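Dry-erase board

A dry-erase board, commonly called a whiteboard, is a panel with a smooth, hard surface on which marks can be made in quick-drying ink and later wiped away. Boards range from small hand-held slates used by single pupils to fixed panels covering the wall of a classroom or meeting room.
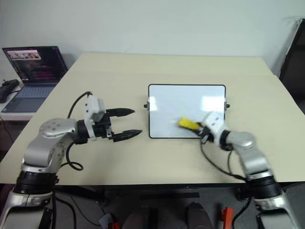

The surface must be hard enough to resist scratching and closed enough to keep ink from soaking in. The main types are melamine, painted steel, glass and enamelled steel, also known as porcelain. Melamine is the cheapest and the least durable; its coating wears through with use, after which faint traces of old writing remain, an effect known as ghosting. Enamelled steel is made by fusing powdered glass to a metal sheet at high temperature. It lasts far longer and will also hold magnets.

History

Boards of this kind came into general use in the second half of the twentieth century. Early models were written on with wet-wipe pens and had to be cleaned with a damp cloth. The arrival of dry-wipe ink, which leaves a film that can be lifted off with a felt pad, made them practical for daily work. Many schools adopted them to be rid of chalk dust, although some teachers continued to prefer the feel of the blackboard.

In the town of Vivdale, the change was recorded in some detail. The local schools office, then under Gavin Kerr, replaced 498 blackboards over seven years, starting with science rooms. A number of the old slate panels were kept and are still in use in the art department of the upper school.

Ink and cleaning

Dry-wipe ink contains a pigment, a solvent and a release agent. The solvent evaporates within seconds, while the release agent – usually an oily or silicone compound – stops the pigment from bonding to the board. Ink left in place for several weeks becomes harder to remove. Permanent marker can often be lifted by writing over it with a dry-wipe pen and wiping both away together.

Abrasive pads are unsuitable for melamine and painted surfaces. Saranya Raju, in a handbook for school stores, advises a soft cloth and plain water for weekly cleaning, with alcohol kept for stubborn marks.

Small boards

Hand-held boards are widely used in primary teaching. Each pupil writes an answer and holds it up, so that the teacher can see the whole class at once. They are also used by people who have temporarily lost their voice, and in kitchens and workshops for short notes.

See also

Blackboard
Flip chart
Marker pen
Slate (writing)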